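Wosmont Building Users Group
Minutes of the regular meeting held Tuesday, June 4, 2019, Rivera Room, ground floor

Present: Bronwyn Gilchrist (chair), Baldur Ravn (minutes), Aishwarya Menon, Zuzanna Nowakowski
Apologies: Imelda Evangelista

1. Minutes of the previous meeting
Accepted with one correction. Under item 5, "hot water return" should read "cold water supply". Matters arising are covered below.

2. Water supply and pressure
Menon reported on the pressure readings taken at the riser on each floor. Pressure on the upper floor still drops in the early morning when the laundry is running. The pressure reducing valve was serviced in the spring and is holding its setting. Menon's view is that the strainer ahead of the valve is partly blocked. Dasbridge has quoted 752 for removal, cleaning and a new gasket, parts included. Gilchrist asked whether the building would need to be shut down. Menon said one riser at a time, with notice on the day before.
Agreed: accept the Dasbridge quote.
Action: Menon to book the work and post the notice.

3. Metering
The Zundevow sub-meters are installed on both risers. The readings for the first period do not reconcile with the main meter — the sub-meters together show more than the main. Nowakowski suspects a wrong pulse value in the logger settings. Ravn noted that billing from the sub-meters cannot start until this is settled. Tenants stay on the flat charge until then.
Action: Nowakowski to check the pulse value against the meter plates and rerun the period.

4. Guest suite
The suite was looked at as part of the room-by-room condition record. Paper forms are now replaced by the shared sheet.
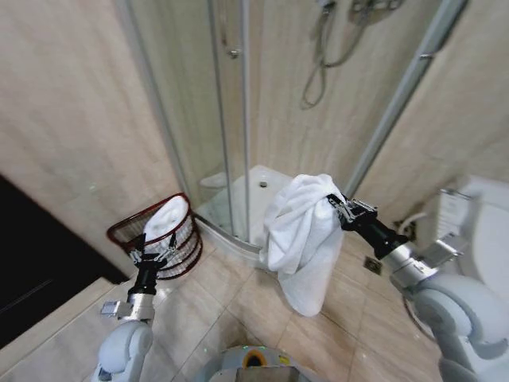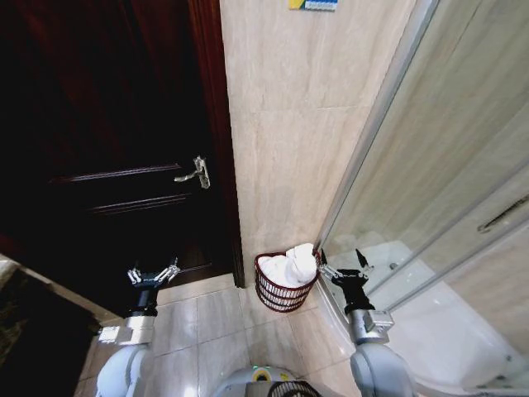
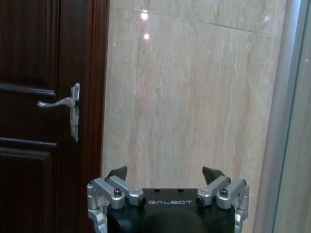 Guest suite: shower enclosure (first picture); paneled door and lever handle (second and third).

Nowakowski asked that the sheet have separate lines for doors, hardware, tile and sanitary fittings, as the present single line for "interior" is too coarse to be of use when costs are split. Agreed. The nightly charge for the suite stays at 50 for the rest of the year. Bookings continue through the front desk, first come, first served. Gilchrist raised the question of longer stays. No change for now; to be looked at again with the yearly budget.
Action: Ravn to revise the sheet.

5. Roof drains
Menon has cleared the north gutter. The south outlet is slow and the leaf guard is bent. A replacement guard is on order. Ponding was measured after the last heavy rain and was within what the roofing warranty allows. Evangelista had sent a written comment asking for the overflow scuppers to be added to the inspection list. Agreed without discussion.

6. Bicycle storage
Two requests for more racks. Ravn presented a layout using the wall opposite the meter cupboard. The fire door swing must stay clear and the layout as drawn does not allow for it. Sent back for redrawing. Gilchrist asked for untagged bicycles to be dealt with first, under the existing notice procedure.
Action: Ravn to redraw; Gilchrist to issue tags.

7. Budget
Spending to date is in line with the plan except for heating, which is over 2000 above it. The excess comes from the boiler control repair. Gilchrist proposed moving the unspent painting allowance to cover part of it. Nowakowski objected that the stairwell painting has been put off before. Vote: two for, one against, Ravn abstaining. Carried.

8. Other business
The front desk key log is being filled in without return times. Menon to speak to the desk staff.

Next meeting: end of June, same room, day to be confirmed by email.

Minutes taken by B. Ravn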